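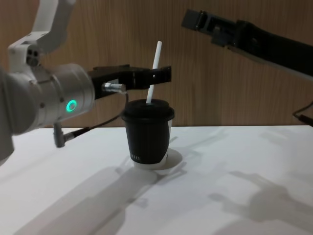
Figure 1. Robot arm with black parallel gripper above a cup.

4.2 Sellers and repeat buyers

We mailed 400 surveys to buyers of estate jewelry and received 214 usable replies. Szekeres and Landry found that buyers of signed rings cared most about the maker's mark. Our replies lean the other way. Buyers who had returned to the same shop ranked the seller's written history of a piece above the mark, and above price for items under $300. Brooches did not follow this pattern and are treated in Section 5.
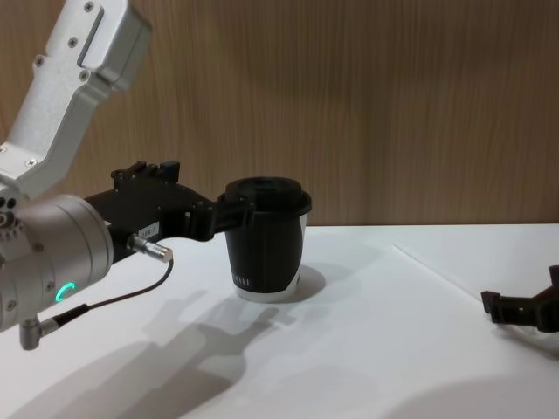
Figure 2. Gripper and wrist joint, with green indicator light.

Eight replies came from dealers and were left out of the averages. Adding them back moves silver lockets up one rank and changes nothing else in Table 3.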